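Wanted: Residents Willing to Argue Politely for a Weekend

The Leone Forum is looking for 60 people to sit in a room together and decide what they think about how our town council gets elected. Lunch is included. Agreement is not required, and going by our last attempt, it is unlikely.

Some background. Leone has 3,593 registered voters. At the last council election a seat was settled by 2 votes, and both sides have since explained to me, at length and in the cereal aisle, why this proves them right. One camp wants ranked ballots. Another wants to go back to wards. A third wants everyone to stop talking about it, and they are welcome to apply too.

Who can apply

Anyone 16 or over who lives in town. You don't have to be registered to vote, own property, or know what a quorum is. We would especially like to hear from renters, night-shift workers, and people who have never been to a council meeting on purpose. Sitting council members and their spouses can't take part, though they may listen from the back row, where the chairs are worse.

What you'd be doing

You'd give us two days in June, from 9:30 a.m. to 4 p.m., in the upstairs hall on Rasier Street. Mornings are for hearing from speakers and asking them rude questions nicely. Afternoons are for small tables of six, each with a moderator whose job is to keep the loudest person from becoming the only person. At the end you vote on a set of recommendations, and the council has promised to reply in writing.

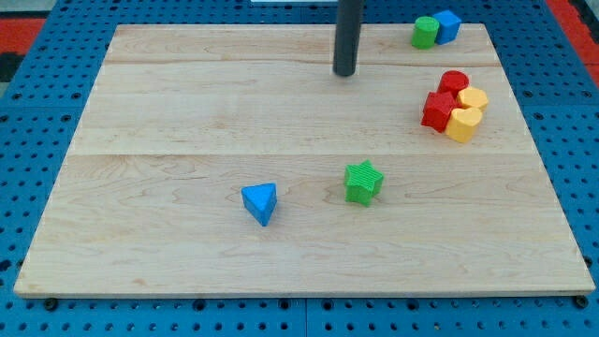
What you get

We pay $165 for the full weekend – by check, on the second afternoon, which is how we learned to keep people until the second afternoon. Child care is free if you ask for it when you apply. Coffee is free and tastes like it.

How to apply

Pick up a form at the Hernel branch library or the front desk of town hall. It is one page, front only. If more people apply than we have seats, names will be drawn by lot, with some balancing for age and neighborhood.

Questions go to Settimio Gatti, forum coordinator, at the town hall front desk, mornings only. Please don't ask him which system he prefers. He will tell you.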